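Home | Issues | Authors | Submit | Contact

3. Where the Parts Go: Storage and Memory in Small Repair Shops

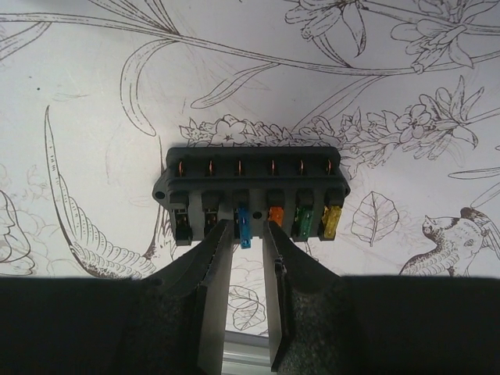 Figure 1. Automotive fuse block with six copper-colored terminals along the upper row. Two positions at the left of the lower row are empty.

3.1 Setting and method

We should say a little about how we came to the towns of Derura and Flarkside, as the choice shaped a good deal of what follows. Both grew up along the same freight road, and both have long had more repair shops than their size would suggest, partly thanks to the Giraldo bus depot, which for many years sent its overflow work out to small family businesses. When the depot shrank, the shops stayed, and so did the parts. Shelves, drawers, coffee cans and whole back rooms were full of them, and it was these collections that first made us curious (and, we admit, kept us far longer than we had planned!).

We asked shop owners to let us write down what they kept, where they kept it, and what they could tell us about how each thing had arrived. In the end 118 owners and former owners talked with us, many of them more than once, and a fair number over lunch. The list we made together runs to 3137 entries. An entry may be a single item, such as the fuse block in Figure 1, or a drawer that the owner thought of as one thing and would not have wanted us to split up. We followed the owner's wishes in this, even where it made our tables untidy.

3.2 Keeping by story

The first thing we learned is that very few shops keep parts by type. A catalog, such as the one Tulteck prints for its dealers, puts electrical parts in one chapter and brake parts in another, and we had expected the shelves to look much the same. In the older Derura shops they were more often laid out by job. A mechanic would point to a drawer and name a delivery van, or a flooded basement, or a cousin's wedding car, and everything left over from that job would be in there together, hoses and switches and all.

It may sound like a poor way to find anything, and newer owners in Flarkside told us so quite firmly. Yet when we asked the older owners for a given item they usually went straight to it, talking the whole way. The story seemed to do the work that a label does elsewhere. Nearly 200 of our entries came with a story long enough that we recorded it separately, and we return to these in Section 4.

3.3 What happens when a shop changes hands

The trouble comes, as one might guess, when the person who knows the stories retires. A buyer gets the building, the lift and the customer list, and then a wall of drawers that make no sense to anyone else. Some buyers sort the lot by type over a slow winter. Others sell it by weight. One Flarkside buyer paid 3000 dollars for the contents of a back room and then left the door shut for years, feeling, we were told, that it was still somebody else's room.

We had hoped to compare prices paid for sorted and unsorted stock, but too few owners had kept their receipts, and we have left the question for later work.

Comments (3)

drawer_17: My father's shop was exactly like this. I can still tell you which drawer was the milk truck.

Marnfield Reader: Lovely section. Did you ask about handwritten labels? We had plenty, and half of them were wrong.

oldlift: Sorted ours by type when I took over and I still miss the old way sometimes. Looking forward to Section 4.

Contact the editors | Copyright 2022 | Back to top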